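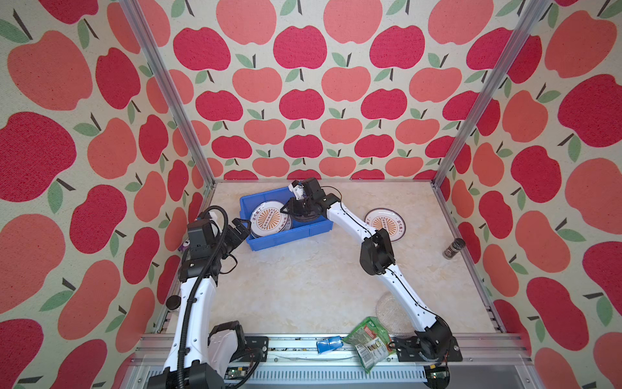 White plates with dark blue rims in a blue crate, apple wallpaper behind.

Kerdale song dispute: Grurik answers, and the single stays online

Many of you wrote to us after the last letter and asked what is happening between Grurik and his former producer, Timothée Moulin. We promised to come back to it when there is something solid to tell. Now there is something, although not everything.

For readers who missed the beginning: in December the rapper Grurik put out the single "Encombe", named after the street where he grew up. It became his biggest song very fast. Moulin, who made the beats for his first two mixtapes, then wrote on his page that the melody in the chorus is his, that he made it in his own bedroom studio three years ago, and that he never received one cent or one line of credit. He put up a clip of 207 seconds from an old session. In this clip there is a piano figure that is, to our ears, very close to the one in the song.

Grurik kept silent for a long time. His fans did not keep silent, and some of the messages they sent to Moulin were ugly. We will not repeat them. On Thursday's radio talk show, as some of you told us, callers were even asking that Moulin should be banned from playing in Kerdale, and we think this went much too far.

The answer came finally on stage. At the Mansour hall, before a full house of 706 people, Grurik stopped the music after his fourth song and spoke for some minutes. He said that he and Moulin "ate from the same pot" for years, that he respects him as a musician, but that the chorus was written by himself together with the singer Noura Hakim, on a bus, with only a phone to record it. "If he can show me the paper, I will pay him tomorrow," he said. "But I will not pay because of noise." Then he played "Encombe" two times in a row. The hall was very loud the second time.

Noura Hakim, who sings the chorus, was not at the show. We reached her by telephone and she was friendly but careful. She confirmed the story of the bus. When we asked if she had ever heard the old session before she wrote her part, she said that she had heard "many, many beats in that house" and she could not swear to one or the other. She would like that the two men sit down in one room without their phones.

The manager of Grurik, Carla Qudah, sent us a short statement. The single will stay online and the album will not be delayed. She also writes that an offer was made to Moulin in private, and that he refused it. She does not say how much it was.

Moulin tells it in a different way. He wrote to us that the offer was a share of the income from now on, with nothing for the months that already passed, and with the condition that he deletes his posts and says sorry. "I am not a person who wants to finish anybody's career," he wrote. "I want my name under my music." He has now a lawyer, Nizar Salameh, who says that a formal letter was sent to the label. We asked the label if they received it and got no reply before this issue was closed.

What do we think ourselves? We are music lovers and no judges, and our small team does not agree. Hiba, who writes this item, believes that the two piano parts come from the same hand. Others here say that this kind of figure is in 100 songs every year and that no one can own it. What we all find is that credits should be written down on the day the song is made, also between friends - and especially between friends. Too many young producers in this town work on a handshake.

We put both recordings side by side on our listening page, so you can compare them. So far 1253 readers have listened, and the comments under it are mostly polite. Please keep it like this. Comments that attack the family of one or the other side will be removed without a warning.

One small correction to the last letter: we wrote that Moulin also produced the song "Low Lamp". He only mixed it. We are sorry for the mistake and thank the reader who saw it.

If you were at the Mansour show and you have a good recording of the speech, please send it to us. Our own is full of shouting and one part in the middle is hard to understand.

Hiba Fakhoury
23/06/2019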